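Prurundale Community Hall Association
Minutes of the November General Meeting
Held Wednesday in the main room. Called to order at 7:00 p.m.

1. Attendance and quorum

The chair confirmed a quorum. Apologies had been received from the building officer and from the representative of the Sequeira Street residents. Both had sent written notes, which were taken under items 5 and 8.

2. Minutes of the previous meeting

The minutes of the October meeting were accepted with one correction. Under "Parking," the words "north lot" should read "east lot." Moved, seconded, carried.

3. Matters arising

Side door closer. The new closer has been fitted. It was set too strong at first and the dance group reported trouble holding the door open while bringing in the sound equipment. It has been adjusted once. The secretary will check with the dance group before the December meeting.

Lost property. Items left before the end of summer were moved to the box in the front hall with a notice. Anything still there at the end of the month will go to the Wimton thrift store.

Piano. The tuner came and recommended that the piano be moved away from the heating vent. It is now on the opposite wall. Members are asked not to move it back, even for events where the floor is needed. The tuner also noted that two of the lower keys stick in damp weather and said this could be looked at during the next visit at no extra charge for travel.

4. Finance

The written report was handed out. Hall rental income is up on the same period last year, mostly from Saturday bookings. Heating costs are also up. The report noted one unpaid invoice, for a birthday party in September, and a second reminder has been sent.

The association received a quote of $455 for servicing the furnace before winter. A member asked whether a second quote should be obtained. The chair said that the same company had done the work in past years and had the service history. After some discussion it was agreed to accept the quote this year and to ask for a second one before next fall.

Moved that the furnace quote of $455 be accepted. Seconded. Carried with one abstention.

The roof reserve now stands at $2,000. The meeting agreed to leave it untouched. A suggestion that part of it be lent to the kitchen budget was not supported.

The finance report was accepted.

5. Building and grounds

The building officer's note was read out. The main points were:

Gutters on the east side were cleaned. Those on the west side still need to be done and will require the long ladder, which is out on loan to the church.

The outside light over the ramp is on a timer and was an hour off after the clocks changed. It has been reset.

A crack has appeared in the plaster in the small meeting room above the window. It has been marked in pencil at each end with the date so that any movement can be seen. The officer does not consider it urgent.

The bike rack is loose at one end. A member offered to bring a masonry bit and new anchors. Accepted with thanks.

There was a longer discussion about the maple at the corner of the east lot. One large branch now hangs over the roof of the storage shed. Some members felt that it should come off before there is any snow load. Others were concerned about the shape of the tree and said that heavy pruning had killed the one beside it. It was agreed to ask for an opinion from an arborist and to bring it back in December. In the meantime the two parking spaces under the branch will be closed when high wind is forecast.

6. Kitchen and cleaning

The association has been without a regular cleaner since the Ginine contract ended. User groups have been cleaning up after themselves under the sign-off sheet. The results have been mixed. The front hall and restrooms have been kept in good order. The kitchen and the craft tables have not.

The main complaints received were:

Work surfaces wiped but not rinsed, leaving streaks.

Specks and smudges left on white surfaces after craft sessions. These are easy to miss in the evening with only the side lights on.

Mop heads put away wet in the closet.

Supplies used up and not reported.
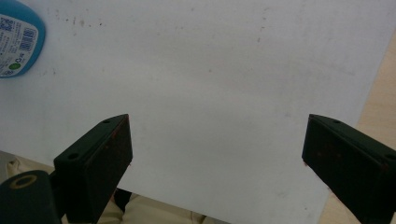

Item 6: marks on a white surface, with a blue bottle at upper left.

It was agreed that groups using the craft tables should turn on the main lights before signing off and should look at each surface from both sides. The scouring powder will be removed from the closet, as it dulls the tabletops. Soft cloths will be kept in the top drawer beside the sink and washed by whichever group has the Friday booking.

A member asked whether the association should go back to paying a cleaner. The finance report shows that this could be afforded for one visit a week if the hourly rate for private parties were raised. Several members were against raising the rate so soon after the last increase. The secretary was asked to get prices from Ginine and from one other firm so that the meeting has figures to work with. No decision was taken.

The refrigerator was found unplugged on a Monday morning in October and the contents had to be thrown out. It is thought that the outlet was used for an extension cord. A label has been put on the plug. Groups needing power in the kitchen should use the outlets on the window side.

7. Bookings and events

The calendar for December is nearly full. The following points were noted.

The Wimton choir has asked to use the main room for an extra rehearsal on the afternoon of its concert. The card group normally meets at that time and has agreed to use the small meeting room for that one week. The choir will set out the card tables for them.

The holiday craft fair will go ahead with 10 stalls. This is the most that fit while keeping both exits clear. There is a waiting list, and anyone who has paid for a stall but can no longer attend should tell the bookings officer as soon as possible. Stallholders may come in from 8:00 a.m. to set up. Vehicles are to be unloaded at the side door and moved to the east lot before the fair opens. No tape is to be used on the painted walls. Hooks are available on the picture rail.

A request had been received to hold a band practice every week until 11:00 p.m. The hall's agreement with the town is that amplified music ends at 10:00 p.m. The request was declined, with an offer of an earlier time.

There was a question about the deposit for teenage parties. The present rule is that the deposit is returned within a week if there is no damage. A parent had complained that it took nearly a month. The secretary apologized for the delay, which was caused by the check being sent to an old address. Addresses will be confirmed at the time of booking from now on.

8. Correspondence

From the Sequeira Street residents: a note about cars blocking driveways during the October supper. The meeting agreed that this was a fair complaint. Cones will be put out at the two driveways nearest the hall for all large events, and the event organizer will be responsible for bringing them in afterward.

From the town: notice that the water will be shut off on the hall's side of the street for one morning while a valve is replaced. The toddler group has been told and will meet at the library that day.

From a former member, now living out of state: a letter of thanks for the anniversary booklet, with a small donation and three old photographs of the hall before the porch was enclosed. The photographs will be copied and put on the notice board. The meeting asked that a letter of thanks be sent.

From the insurance company: the annual form. The question on the number of folding chairs was answered incorrectly last year and will be put right.

9. Library shelf

The shelf in the front hall is overfull and books are being left on the floor. It was agreed that encyclopedias, magazines and textbooks will no longer be accepted, and that a notice to this effect will be put up. A member offered to sort the shelf once a month. Jigsaw puzzles may continue to be left, provided that the number of missing pieces, if known, is written on the box.

10. Other business

The clock in the main room is running slow again. A new battery will be tried first.

Two members reported that the hall key turns stiffly in cold weather. Graphite will be used on the lock. Please do not use cooking oil.

A proposal to start a soup lunch in January and February was well received. Those interested in cooking or serving should sign the sheet by the door. The kitchen permit allows it, but a current food handler's card must be posted while food is being served. The lunch would run on the same day as the card group, so that the heating is already on.

It was asked whether the meeting time could be moved to 6:30 p.m. in winter. A show of hands was evenly split and the time stays as it is.

11. Next meeting

The next meeting will be held in December at 7:00 p.m. in the small meeting room, as the main room is booked. Items for the agenda should reach the secretary one week ahead.

The meeting closed at 8:50 p.m. Coffee was served.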